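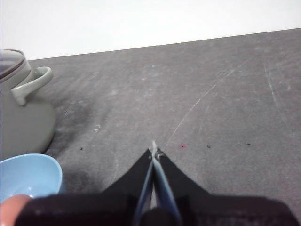 Black gripper over a light gray tabletop.

Adotow Pivach 2 USB-C SSD Enclosure Review
Eilidh Crichton | Oct 28, 2024

Adotow has refreshed its Pivach line of external NVMe enclosures. The new model keeps the aluminum body of the first version and swaps the bridge chip, which moves the rated interface from 10Gb/s to 20Gb/s. It takes M.2 2230 through 2280 drives, single or double sided, and ships without a drive installed.

The first Pivach, released in March of last year, had two problems. It ran hot, and it dropped off the bus when the host went to sleep. Adotow claims to have fixed both. The thermal side is mostly fixed. The sleep behavior depends on the host, and I cover it further down.

Design and Build

The shell is a two-part extrusion with shallow fins on the top. A tray slides out from one end after you remove two screws. Screws are a step back from the latch on the original, but the tray no longer rattles. The SSD is held by a rubber peg, and a thermal pad sits between the drive and the lid. Adotow includes two pads of different thickness. Use the thin one for double-sided drives; with the thick pad the tray would not close on ours.

There is one activity LED next to the port. It is white and too bright in a dark room. The supplied cable is short and stiff, and the connector fit is tight enough that a light pull drags the enclosure along with it. A longer cable worked at full speed as long as it was rated for the link.

Test Setup

I tested with a 1TB Tăng NVMe drive, formatted exFAT, on a desktop with a USB 3.2 Gen 2x2 port and on a laptop with USB4. The comparison unit was the Waduseck Slim, a 10Gb/s enclosure I have used as a reference for other reviews. Each transfer was run 5 times and averaged, with the drive trimmed between sets.

Performance

On the desktop, sequential reads came close to what the interface allows and were nearly double those of the Waduseck. Writes were slightly lower until the SLC cache filled, at which point both enclosures fell to the native speed of the flash. Small random transfers showed no real difference.

On the laptop the Pivach 2 linked at 10Gb/s. Support for the 2x2 mode is optional under USB4 and many hosts leave it out. Check the port before paying extra for this enclosure. If it does not list 20Gb/s over USB 3.2, the faster bridge gains you nothing.

Thermals

After 20 minutes of continuous writes, the drive reported 72 C through SMART. The shell was too hot to hold comfortably. There was no throttling in that run. Leaving out the pad caused throttling well before the end, so do fit it.

Sleep and Compatibility

The desktop slept and woke repeatedly with no disconnects. The laptop lost the drive on wake until I updated the enclosure firmware. The updater is Windows only and does not preserve a custom idle timer, so note your setting first. SMART and TRIM pass through on both Windows and Linux.

Verdict

At about $60 without a drive, the Pivach 2 is priced reasonably for a 2x2 enclosure. Desktop users with the right port will get their money's worth. For most laptops the Waduseck Slim delivers the same speed, and it is cheaper.

Pros: Fast on supported ports, secure drive mount, SMART and TRIM passthrough
Cons: Hot shell under load, Windows-only updater, bright LED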